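## 4. Setting up your first hearing tracker

Good news – you've finished the boring part! Your account is live, your region is set, and Cullum is ready to follow the people and bills you care about. A hearing tracker watches public committee calendars, pulls in transcripts as they're posted, and lines up what each official said next to what they said before. It's our favorite part of the whole program, and we think it'll be yours too.

You'll need:

- a Cullum account with Editor rights (see section 2)
- the name of at least one committee or council
- your newsroom's or group's time zone

### 4.1 Create the tracker

1. Open **Trackers** and choose **New > Hearing**.
2. Type a name. Keep it plain, like "Negash County Health Board, masks and vaccines." You'll be glad later when you have a long list of them.
3. Under **Source**, pick the calendar to follow. If yours isn't listed, paste the address of the public agenda page and press **Check**.
4. Add up to 21 speakers. Spell names the way the official roster does, so "Malachy Brophy" and not "Commissioner Brophy." Titles go in their own box.
5. Press **Save**. The dot next to the tracker turns green when the first agenda comes in.

**Note:** The first load reaches back through 900 transcript pages at most. Anything older has to be brought in by hand (section 7).

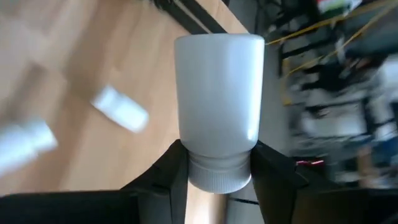

*Fig. 4-1. White bottle with screw cap, held upside down.*

### 4.2 Choose your issue words

Issue words tell Cullum which parts of a hearing to flag. You can enter up to 13 for each tracker, and they can be single words or short phrases.

1. Open the tracker and go to **Issue words**.
2. Enter one word or phrase per line.
3. Turn on **Close matches** to catch plurals and different endings. With it on, "mandate" also finds "mandates" and "mandated." So handy!
4. Press **Test on last hearing** and look over the results.

Too many flags? Try a phrase in place of a single word. "School mandate" brings back far less clutter than "school" – try both and see for yourself.

**Caution:** Changing an issue word clears every flag it made. Export your flags first if anyone on your team has added notes to them.

### 4.3 Compare statements

1. Select a speaker.
2. Check the box beside 2 hearings.
3. Press **Side by side**.

Matching passages show up in blue and new wording in orange. Click any line to jump to its place in the transcript, with the page number ready to copy into your story.

**Caution:** Draft transcripts can carry the wrong speaker label. Always play the recording before you quote anyone, especially when two members are talking over each other.
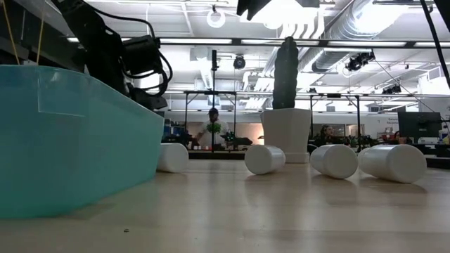

*Fig. 4-2. Teal bin and white cylinders on a light wooden tabletop.*

### 4.4 Turn on alerts

1. Go to **Alerts** and choose **Email**, **Text**, or both.
2. Pick **Right away** or **Daily roundup**.
3. Press **Send test**.

If the test doesn't arrive, check your spam folder, then confirm the address under **Profile**. Alerts for closed sessions are limited to the start and end times.

Section last revised 19/06/2026 by Finbarr Gilmartin. State legislature calendars are covered in section 5.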